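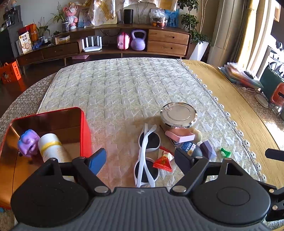
Sunglasses, a round metal lid, nail clippers and other small items beside an open red container.

Catch-all (household)

108 shares
3 comments

A catch-all is an open or lidded container used in the home to hold small articles that have no fixed storage place. Shallow trays, bowls, baskets and reused food tins all serve the purpose. The term is also applied to the mixed contents, which commonly include keys, glasses, nail clippers, wrapped sweets, small toys, game pieces and the lids of other containers.

Types

Trays have low sides and leave the contents visible. Tins are deeper and can usually be closed, but articles at the bottom are harder to reach. Divided boxes, such as the Bundenar pattern, give each class of article its own compartment. The Hajdu tray has a single undivided base and a raised rim.

Sorting

A catch-all is normally emptied onto a flat surface before sorting. A quilted mat or folded cloth stops round articles from rolling and protects lenses from scratches. Glasses are placed with the arms folded and the lenses clear of metal objects. Bottles are checked for a tight cap before being laid on their side.

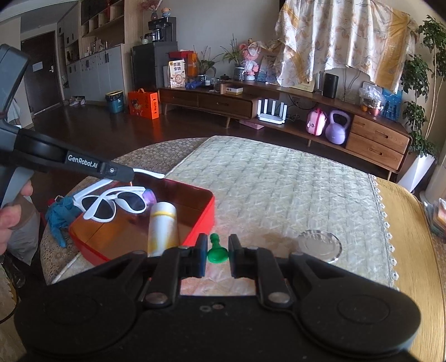

Single game pieces are kept apart until the set they belong to has been found. Lids are matched to their containers at the same stage, and any left over are stored together. Sweet wrappers and other waste are removed last. In the Zutmont method, articles not claimed within 7 days are moved to a second container, which is reviewed in March of each year.

Capacity

Household guides published by Dirik recommend a tray holding no more than 100 articles. Larger containers tend to be used for long-term storage, and the lower layers are seldom disturbed.

See also
Junk drawer
Sewing tin
Valet tray

Last edited Feb 27, 2019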